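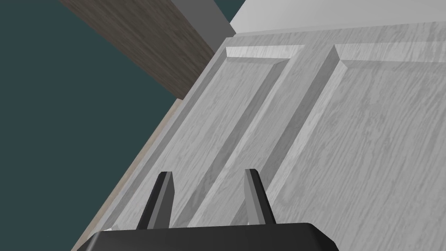 Kane Quinlan

Right, hamper news. After months of whingeing on here about sad supermarket crackers I've gone and ordered a proper cheese and chutney box from Fitzgerald, the little deli in the next town over. Arrived this morning. I have opinions.

First up, the washed rind. They call it Skesance and it stinks out the whole kitchen in the best possible way. My partner made me put it in two containers and then a zip bag, and you could still smell it when you opened the fridge to get the milk.

Flavour is much gentler than the pong. Kind of savoury and a bit yeasty, like the bottom of a good loaf. Leave it on the bench a full hour before you eat it. I gave it ten minutes the first time because I've got no self-control, and it was just cold rubber.

Then there's the chutney. Green tomato and mustard seed, 78 per cent veg according to the label, which I only know because I read labels while I'm eating (drives everyone mad). Ingredients are green tomatoes, onions, raw sugar, cider vinegar, sultanas, mustard seed, salt, ginger. I could make that. I won't, but I could!

Best thing I've had it on so far is a toastie. Sourdough, butter on the outside, sharp cheddar, big spoon of the chutney right in the middle so it doesn't leak out and weld itself to the pan.

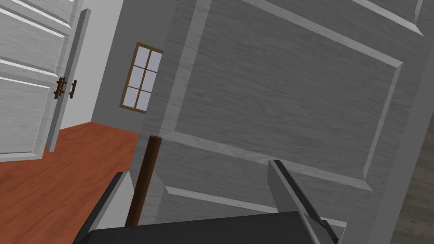

Second best is cold sausages, standing up, at the fridge, no plate.

The box was $78 – no wait, that's the percentage on the chutney, I'm mixing myself up. It was more than I'd usually spend, put it that way, and you get 22 crackers in the packet. I know because Khairul Tarigan came over for the footy and we had to divide them fairly. Eleven each. He had his gone by quarter time.

Khairul brought his own contribution too, a jar of chilli jam by a mob called Horura. Label says 17 per cent chilli and I'd believe more. Lovely with the mild goat's cheese, way too much with the Skesance, they just shout at each other.

A few of you have asked about the quince paste. It's fine? Bit sweet for me. Nice colour, slices well, but I grew up on my nan's and hers was nearly black and you had to saw at it. If you like the soft set kind you'll be happy.

The one dud is the fig and fennel biscuit. All fennel. I kept looking for fig. I've crumbled the rest over vanilla ice cream and they're heaps better like that, so not wasted.

Oh and someone wanted to know if it turns up cold. Mine did, two ice packs and a wool liner, and the liner's now in the garden around the lemon tree, which has been sulking since January.

Next one I want to try is the Trorkau, it's a hard sheep's milk cheese they only cut to order. The woman on the phone said to have it with honey and a pear and to ring before Thursday if I want a wedge off the new wheel. So I'll be ringing tomorrow. If anybody local wants to go halves on a bigger piece, sing out – pickup only though, I'm not posting cheese.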